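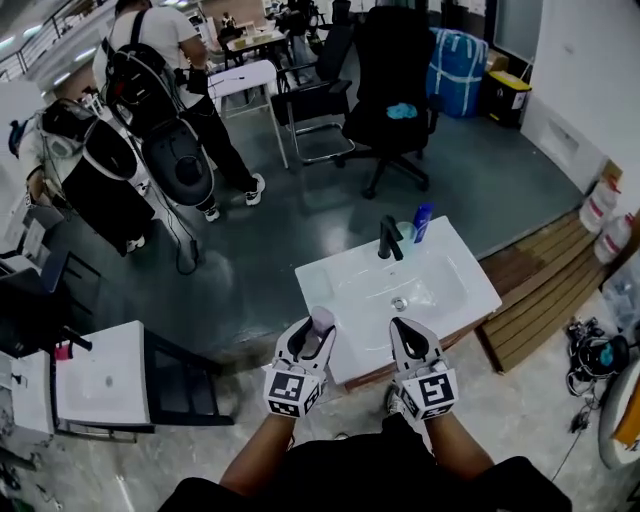 By Jaidee
Staff writer, home repair, Viditz

How to Clear a Slow Bathroom Sink Drain

A bathroom sink usually slows down over weeks. The water stands a little longer each time you brush your teeth, and then one morning it doesn't go down at all. Hair and soap are behind most of it, and the clog tends to sit in the first few inches of pipe.

What you need

A bucket
Rubber gloves
A plastic hair strip with barbs
A cup plunger
An old toothbrush
A rag

Step 1. Take out the stopper

Some stoppers lift straight out and some unscrew. If yours won't do either, look under the sink for a rod running into the back of the drain pipe. Loosen the nut that holds the rod, pull the rod back an inch or two, and lift the stopper from above. Keep the bucket underneath. Scrub the stopper with the toothbrush and set it aside.

Step 2. Pull the hair

Push the strip down as far as it goes, turn it, and pull up slowly. Wipe it on the rag and go again until it comes up clean twice in a row. I paid 50 cents for my last one at the hardware store in Ernovmont, and it is still in use.

Step 3. Plunge

Stuff a wet rag into the overflow hole if the sink has one. Run enough water to cover the rim of the plunger, then give it 15 short strokes. Pull the plunger away and watch the water. Repeat once or twice.

Step 4. Clean the trap

If it's still slow, put the bucket under the curved pipe and undo the two slip nuts. Plastic ones mostly turn by hand. Empty the trap, brush it out, and check that the washers aren't cracked. Put them back facing the same way they came off. Hand tight is enough -- a wrench can split the nut.

Step 5. Test

Fill the basin halfway and let it go all at once. Feel around each joint with a dry finger while it drains. If one drips, back the nut off, straighten the washer and tighten it again.

If the tub is slow too, the clog is farther down the line and you'll need a drain snake or a plumber.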